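**Week 4 – Glued-up panels, and what people claim about them**

Reading: the Paterson chapter, pp. 271 onward. Skip the part on "wood memory." I have yet to find a test behind it.

The usual advice is that wide planks are trouble and narrow strips are safe. Maybe. Haldane repeats it twice and gives no measurements either time. A panel made from three planks of unequal width is common enough in maple, and plenty of them stay flat for years. Before you accept a rule, ask how many boards it came from.
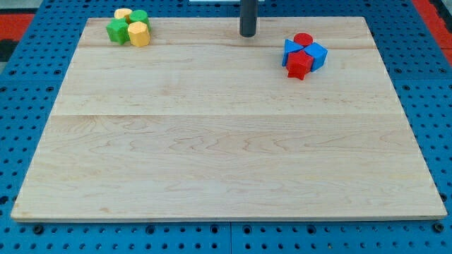

Seams are the second place where confident talk outruns evidence. A faint glue line tells you the edges meet well at the surface. It says very little about strength. The Undgate handout claims you can judge a joint by eye from across a room – I doubt it, and so should you.

Figure and knots: wavy grain sells boards. Small knots put buyers off. Neither tells you much about how a work board will hold up under toy blocks, bread or a child's elbows.

For Wednesday:

- Find one claim about wood movement and trace it to a source.
- Note the humidity if one is given. "Normal room" doesn't count.
- Bring a straightedge. Rory Munro has spares, not all of them straight.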